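## 3. Making up the bed with your Vendedach bedding set

By now you've opened the bags, washed everything once and let it dry (Section 2, if you skipped ahead, and we know some of you did). This section takes you from a bare mattress to a bed you'd be happy to crawl into, and it also covers the soft extras: the fleecy throw, the patterned blanket and the knits. Take your time with it. The first go is always the slowest, and after a few weeks your hands will know the order without any help from us.

### 3.1 Clear and sort

1. Take everything off the mattress, pillows included, and put it on a clean chair or a bench.
2. Open the window for a little while if the weather is kind. In November you may want to settle for ten minutes and a sweater.
3. Shake out the fluffy pieces one at a time. Hold them by a fold of the fabric, well in from the hem, and give them a gentle flap so that the pile stands up again.
4. Leave the large patterned blanket loosely heaped for now. It goes on late, and there's no point folding something you're about to spread.
5. Run your hand over each piece and check for pins, tags and stray socks. Fleece is a terrible one for hiding socks.

**Caution:** Don't pull a fleecy throw by its loops or curls. If a curl catches on a ring or a rough fingernail, stop and ease it free. A snipped curl won't unravel, but a tugged one can leave a thin spot.
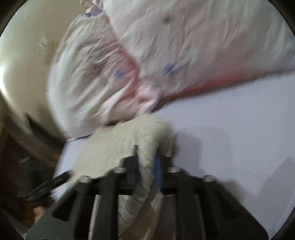 **Can I put the fleecy throw in the dryer?**

Use the lowest heat, take it out while it's still a touch damp, and let it finish over a rack or the back of a chair. High heat makes the curls go flat and a bit crunchy, and there's no good way to bring them back.

### 3.2 The fitted sheet

The sheet is the part people grumble about, so we'll go slowly. Find the care label first. On all Vendedach sheets made to pattern 1464 the label is sewn into one of the bottom corners, and it belongs at the foot of the bed on the left as you stand facing the pillows. Older sheets from the 2008 pattern have no label, and with those you'll have to go by the longer side, I'm afraid.

1. Lay the sheet over the mattress with the seams facing down.
2. Start at the head. Hook the first corner well under the mattress, deeper than feels needed.
3. Cross to the opposite corner at the foot and hook that one next. Working on the diagonal keeps the first corner from popping off while you walk around.
4. Do the remaining corners in whichever order suits you.
5. Smooth the top with the flat of your forearm, from the middle toward the sides. A few faint wrinkles are fine and will ease out overnight.
6. Slide your hand along each side and tuck any slack beneath the mattress.

**Note:** If the last corner simply won't reach, the sheet is nearly always turned the wrong way around. Lift it off, give it a quarter turn and try again before you decide it has shrunk.

### 3.3 Pillows and the folded knit

A folded knit near the pillow is a lovely thing on a chilly night. You can pull it over your shoulders without having to sit up and hunt for it. Asmaa Salem, who tested the Ritska knits at home for us through a very drafty winter, keeps hers like this all year.

1. Plump the pillows and set them at the head of the bed.
2. Lay the knit on a flat surface and fold it in half, then in half again. Cable and ribbed knits like to be folded along the rib, so let the pattern lead you.
3. Turn the raw-looking edge under so the fold faces the foot of the bed.
4. Slide the folded knit up until its top edge meets the pillow.
5. Let go and pat it down lightly. Please don't press hard, or the stitches will flatten along the crease.

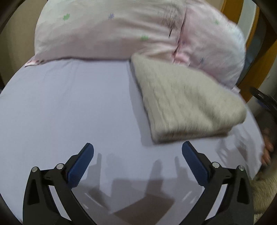
*Fig. 2. Fitted sheet on, with a folded light gray knit set against the pillow.*

**Caution:** Never hang a knit from a hook or a bedpost, even for an afternoon. It will stretch under its own weight, and the bump left by the hook is very stubborn.

### 3.4 Finishing

1. Spread the patterned blanket from the foot upward, and stop short of the folded knit.
2. Even up the sides by eye.
3. Lay the fleecy throw across the foot of the bed, fluffy side up.

For storing pieces you aren't using this season, see Section 4.

*Text by Rattana Phetsri for Vendedach.*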